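Rirano School Lunch Pilot: progress report to the Bolger Fund
Prepared by Merle Kerslake, May 27, 2026
3 comments | 131 shares

You asked whether the pilot is working. My short answer is that kids are taking the lunches, and I don't yet believe the rest of what we've been telling people.

Lunches served

We handed out 1,559 lunches this term across the Rirano and Lirnau sites. That figure comes from the sign-out sheets, and it counts trays taken, whether or not anyone ate what was on them. The Lirnau sheets were filled in at the end of each week for most of the term, so I would treat their share with care.

Kirsty Paewai's draft says attendance rose on lunch days. It may have. The same weeks also had the new bus timetable, and we have no figures from a school without lunches to set beside ours. I have taken that line out.

The bread order changed halfway through the term, when Flanoletti stopped baking sliced loaves in our size and offered split buns at the same price. The kitchens say buns are quicker to fill. I have asked for timings and have not seen any.
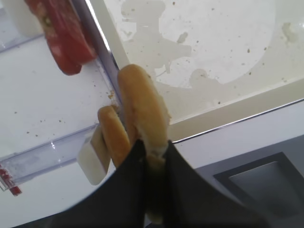
Money

Spending is on budget, mostly thanks to a late start at Lirnau – that saving won't repeat. The quote for the second fridge leaves out delivery and wiring, and I don't want to sign it as it stands.

Next steps

Starting in July, both kitchens will weigh what comes back on the trays. We will also survey up to 100 families, with questions that don't mention the Fund by name. Kirsty will send you the raw answers along with her summary. Please hold the decision on a third site until you have both.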